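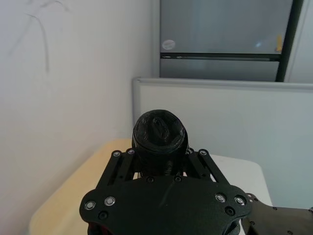

Nedden Baseball Club – Equipment and Grounds Section

October
By Oratile Nkuna

The section visited the Lahtinen bat works in Waltstead to look at how the wood bats we buy for the senior squad are made, graded and tested. The tour began at 9:30 a.m. and was led by Karlijn Mertens, who runs the finishing and test rooms. We had asked to see three operations in particular: billet sorting, turning, and the moisture room. The works also makes fungo bats and trophy bats, which we skipped.

Billets arrive as round dowels, mostly hard maple with a smaller share of yellow birch. Ash has dropped to a few orders a year. Each billet is weighed and measured on arrival and the density is written on the end in grease pencil. Dense maple goes to the big-barrel models. Lighter billets go to the cupped models and to youth sizes. The storage racks hold 1,010 billets when full. They were well short of full on the day, and Mertens put that down to a late truck from the mill.

Slope of grain is checked by placing a drop of ink on the handle end of the face grain and reading the angle at which it bleeds. The limit used here is three degrees. A billet over the limit is not scrapped, it is moved to the trophy line. I asked whether the check is repeated after turning. It is, on every bat sold for play, and the ink dot is left visible under the finish. Our last order from the previous supplier had no dots on it, and we should have asked why.

Turning is done on a tracer lathe with a steel template for each model. A blank takes under three minutes. The knob and barrel nubs are left on through first sanding and sawn off afterward. Sanding is by belt, then by hand. The operator feels for flat spots at the taper, where the belt tends to bite, and checks the handle with a caliper at two points. Tolerance on the handle is tighter than I expected and looser on the barrel.

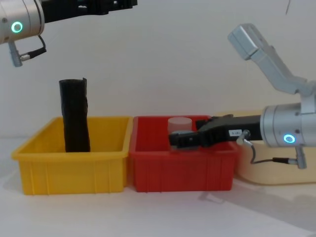 The moisture room was the most useful stop for us. Finished bats are held there before shipping, and the weight of each is logged going in and coming out. A bat that picks up moisture gets heavier without any change in the label, which explains the drift we measured in our own shed over the summer. The shed at Dratamstead has a bare concrete floor and no vapor barrier. Mertens suggested racking bats horizontally, off the floor, with a cheap hygrometer on the wall – the same advice we had from the umpires' clinic and did not follow.

On price, the works makes 300 bats in a normal week and 800 in the weeks before spring. Orders placed before the new year go through at the winter rate. The minimum for custom knob work is two dozen of one model. Engraving is by laser and adds no lead time. Black finish adds two days for the second coat.

Points for the section:

Ask for billet weight as well as finished weight on the next order. Keep the birch models for batting practice until we have a season of breakage records. Line the shed floor before any delivery. Rotate the label ninety degrees to the ball on maple, as the works marks it on the face grain – several of our younger hitters still have this wrong.

The return train left Waltstead at 2:15 p.m. Sample handles in two thicknesses are in the equipment room for anyone who wants to compare them.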